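Kovitz password manager, small office plan — 2 months in

Moved our office over in March after one too many logins on sticky notes. 23 staff, mix of Windows and Macs, a few people on their own phones. Setup took an afternoon. Import from the browser was fine, except it brought in 108 duplicates and I had to merge them by hand. Tedious.

Good stuff: shared folders, quick autofill, the weak password report. Eirini Stergiou in accounts had hers all changed by lunch. Not so good — the admin log only goes back 1,000 entries, then you're exporting to a spredsheet. Search is slow too.

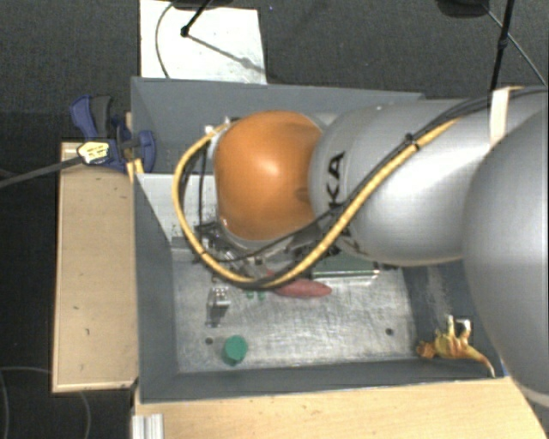 What happens if someone forgets their master password?

An admin can start a recovery, and the person has to approve it from a device they've already signed in on. No device, no recovery. Print the backup codes on day one.

Support was decent, answered me same day. Looked at Probert first, nicer colours but no shared folders on the cheap plan. Would renew. Four stars, five if they fix teh log.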